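Home | Local | Food | Opinion | Contact

22 September 2024

Ferasgate's lunch scheme to charge for leftovers

Diners at the Ferasgate community lunch will pay a little more from next month if they don't finish what they took. The surcharge is two dollars a tray, and grumbling is free.

Comfort Sowah, who runs the kitchen on Demissie Street, said the lunch has thrown out 17 pounds of cooked rice a week since February. "People serve themselves like they're leaving on a voyage," she said. "Then they have eight bites and remember a dentist appointment."
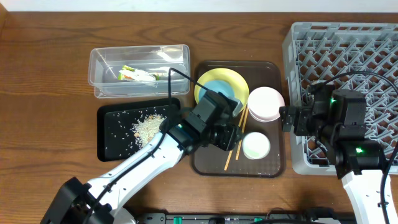

Rice left on a black tray, beside a clear plastic container with a crumpled wrapper in it.

Regulars are divided. Gechemu Gashaw, 20 years a customer, called the charge "a tax on optimism" and asked whether soup counts. It does.

A similar charge in Pultia lasted one winter, until diners took to passing their scraps to the next table. Sowah says she has heard of this and will be walking the room. The first surcharges apply on the first lunch of the month, when the menu is rice.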